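Ticket 56: Art table cleanup, brushes not ending up in the cup
Site: Kenham
Opened by: Alois Ortner
Opened: August 21, 2020
Status: Open
Priority: Normal

Problem as reported
The chore is to clear an art table. Brushes go in the blue cup, paint bottles go in the green bin, the table is left clear. Bottles are mostly fine. Brushes are not. Out of 12 runs, 9 ended with at least one brush still on the table or dropped beside the cup.

Ilimholm wants to know if this can go on the list of chores we call ready. My answer for now is no, but I would like to know which part is holding it up.

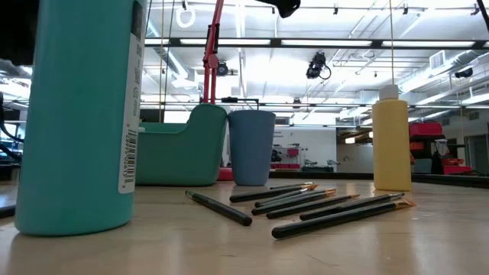

Checked first
Grip force, no change after raising it. Jaw pads cleaned, no change. Cup position measured against the saved one, matches. Camera calibration redone, no change.

The misses come in two kinds. When brushes lie across each other, the gripper picks one up and drags its neighbor along. When a brush is alone it gets picked up fine, but the handle comes in too flat and catches the rim. The second kind is worse because the cup can tip.

Reply from Bestgate support
Please try the same routine with thicker items, and with the cup partly filled before the start. Also send the approach angle you are using over the cup.

Update, A. Ortner
Tried markers and pencils. Markers are easier — they are short and stiff, and they don't roll under each other as much. With items already in the cup, the last ones get pushed back out. A person doing this would wiggle the handle in between the others. We have no motion for that.

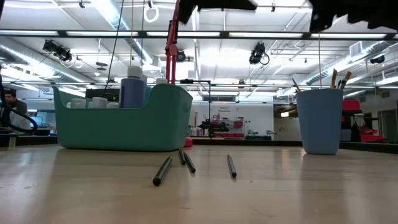
Approach angle sent by email. Ndung'u looked at the log and thinks the wrist should turn the handle upright before it moves over the cup, and only then lower it. Now it does both at once to save time. Changed that on the right arm only.

Result after the change: rim catches are down to one in 7 runs. Crossed brushes still drag. Each run takes longer, which I can live with.

Open items
1. Crossed brushes. Suggest nudging the pile apart before picking.
2. Bottles lying on their sides. Not tested enough to say.
3. Both arms working at the same time. The left one waits too long over the bin.

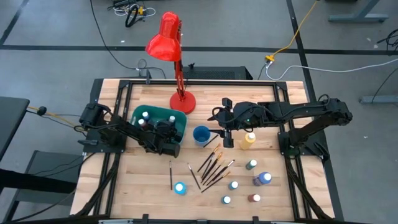 For item 3, Bestgate asked for the timing file from both arms. Will attach it once the left side has the same wrist setting.

Note for Ilimholm: a kid could clear this table faster, so please don't promise it to a school yet. Bottles into a bin, yes, if they start out standing. Loose brushes, no. Next check in September. Leave the ticket open until then.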